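Bodero Residence Hall: Small Storage for Shared Rooms

15 February 2025
By Vasiliki Michailidis
7 shares | 2 comments

The Fisent Housing Office presents this gallery as part of its guidance on keeping personal items in order in shared rooms.
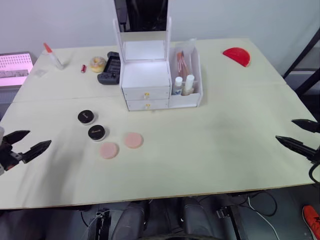 Desk space at Bodero is limited, and residents are asked to keep toiletries and cosmetics within a single unit. A compact organizer serves this purpose well. The white model has two drawers with gold knobs, a mirror mounted on top, and an open compartment at the side, where makeup brushes stand upright in a clear sleeve next to two white bottles. Smaller articles, such as lipstick and glue, should be returned to a drawer after use. Food should not be stored on the desk overnight.

Residents who wish to bring a unit of their own may do so, provided it does not extend past the desk. The Office holds some 20 organizers for loan; requests should be made to Lambros Antoniadis at extension 2510. Loaned units are to be returned clean and empty by the end of July.

Further pictures from the Cloltbridge and Stefanou halls will be added to this page as they are received.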